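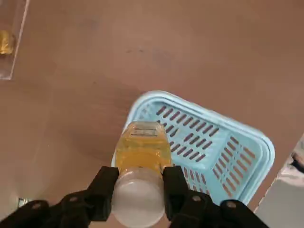
Rangement des flacons en paniers, atelier Trenen

Temps de lecture : 2 min

Galerie mise en ligne le 30/05/2019. Textes : Sylvain Tessier. Relecture : Monique Brunet.

La galerie porte sur le rangement des produits liquides courants dans l'atelier Trenen. Le stockage précédent, sur étagère ouverte, posait deux problèmes : les flacons du second rang n'étaient pas accessibles sans déplacer ceux du premier, et les coulures restaient sur le bois. Le passage aux paniers a été décidé en octobre, après un essai sur une seule travée.

Flacon et panier
Flacon en plastique transparent, liquide jaune, bouchon large blanc dépoli. Panier en plastique bleu clair, posé sur la table brune.

Corps du flacon
Parois légèrement nervurées dans la hauteur, épaule arrondie, traits horizontaux moulés visibles à travers le liquide. Le niveau se lit sans ouvrir, ce qui a compté dans le choix du transparent.

Paniers
Bleu clair pour les liquides, gris pour les chiffons et les éponges. Les paniers gris viennent de chez Pridex, référence 1202. Le modèle Trillwood essayé au départ a été écarté : fond trop souple en charge, anse gênante sur les tablettes basses.

Plan de travail
Le tri se fait sur la table, jamais au sol. Vider le panier, essuyer le fond, remettre les flacons debout, bouchon en haut. Les flacons entamés passent devant.

Étiquetage
Une étiquette par panier, sur la face courte. Pas d'étiquette sur les flacons de transvasement tant que le contenu n'a pas été confirmé par Eugénie Guérin, qui tient le registre. Un flacon non confirmé reste à part, sur la tablette du bas.

Charge
Limite fixée à 300 g par flacon et à deux rangées par panier. Au-delà, le bord fléchit quand on soulève d'une seule main. Raphaël Besson a pesé un panier complet : 459 g à vide, couvercle compris. Les couvercles ne servent que pour le transport.

Nettoyage
Eau tiède et savon, rinçage, séchage à l'envers sur la grille. Éviter l'éponge abrasive, qui raye le plastique et retient ensuite les dépôts dans les angles. Les bouchons se lavent séparément. Remonter seulement quand le filetage est sec.

Points ouverts
- Les tablettes Bhatia sont trop courtes pour deux paniers côte à côte. Percer plus bas ou changer les équerres, à voir.
- Le code couleur n'est pas appliqué dans la réserve.
- Aníbal Lozano demande un panier supplémentaire pour les recharges.

Les remarques sur l'implantation sont à adresser à Monique Brunet, celles sur les références à Sylvain Tessier. La liste des paniers en service est affichée à l'intérieur de la porte de la réserve.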